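I finally did the Arnwood to Valtmont train trip, and I'm still a little giddy about it! It's 267 miles, six hours if everything behaves (mine didn't, we sat outside Endmont for ages), and I loved nearly all of it. The coffee was terrible. I had three cups.

I'd packed a big fat novel and read maybe four pages. There's a stretch after the river where the track climbs and climbs, and you just stare. Bring a sweater, because the window seats get chilly once the sun drops behind the hills.

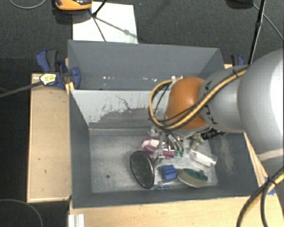 My sister wrote back within minutes of my gushing text to say that the bus costs half as much and gets in before lunch. Well, sure. She also thinks picnics are a waste of a good table, so we were never going to agree on this one.

Anyway, if you go, sit on the left heading out and skip the snack car until after Endmont, when the line dies down. I got a turkey sandwich and a window all to myself for the last hour. I'm already looking at dates in October for the trip again, maybe with a night in Valtmont this time so I can try the pie place by the station.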